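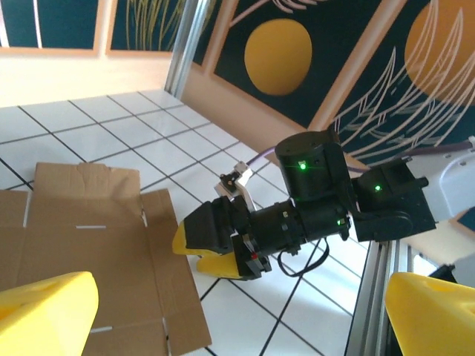
Revised practice for two-arm work with cardboard

Monday, October 28, 2019

The Nadon Laboratory has adopted a revised code of practice for two-arm handling of cardboard. The code replaces the interim sheet issued in July and applies to every station on which two arms can reach the same item, including stations used only for teaching and demonstration. It was prepared by Tanvir Pramanik of the Skedarar safety office after a review of 11 sessions of box opening, flattening and folding.

The main change concerns the area that both arms can enter. Under the interim sheet, each arm had its own working limits and operators were expected to watch the overlap themselves. Under the revised code the overlap is treated as a separate zone with its own speed limit. Both arms must slow to the zone speed before either of them crosses into it, and both remain at that speed until one has left. The limit is set in the station file and may not be changed during a session.

Section 2 of the code deals with items held at two points. Cardboard that has been opened and creased will give way along its folds or along a cut edge, often with little warning, and a flap that tears under tension can spring toward the operator. The following rules now apply.

Neither arm may pull against the other unless the force limit for the task has been entered and confirmed.

When one gripper holds a flap and a second gripper holds the body of the box, the holding arm stays still and the other arm moves.

A grip on a single thickness of cardboard is to be released and taken again if the edge begins to tear. Operators should not try to finish the fold on a torn edge.

Both grippers must be confirmed open before any person reaches over the table.

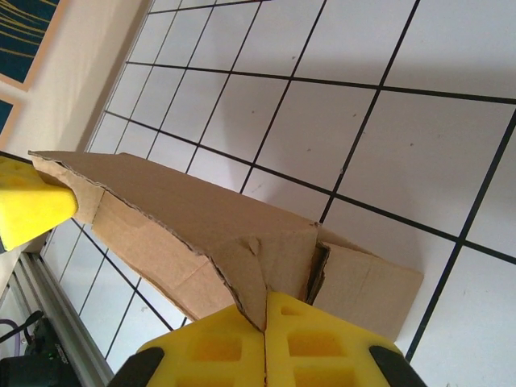
Torn material remains acceptable for practice and for trials in which damage is part of the task. It must be recorded as damaged in the session log, and it may not be used for a trial that is meant to be compared with results on new boxes. Tape left on a panel should be noted in the same entry. Loose fibers and scraps are to be cleared from the work surface between sessions, and finger pads are to be checked for trapped pieces at the same time.

Section 5 covers cables and floor space. Cables must have enough slack for the full reach of the arm and must be kept clear of the gripper's path. Before power is applied, the operator is to move each arm by hand through its reach and confirm that no cable is pulled tight. Cardboard waiting for use may be kept within reach of a station only when the task calls for it. All other material belongs on the storage rack.

Stations Oltar and Karunaratne have already been set up under the revised code. The remaining stations will change over as their files are updated. Until then, the stricter of the two documents applies wherever they differ.

All operators, including those who completed the July briefing, are required to read the code in full and sign the register before their next session. Visiting staff must also be accompanied for their first two sessions at any two-arm station. Requests for an exception must be made in writing to the safety office and must name the station, the task and the rule in question. Verbal approval is no longer valid.

Printed copies are available from the Skedarar safety office. Questions on the zone speed or on force limits should be directed to Tanvir Pramanik.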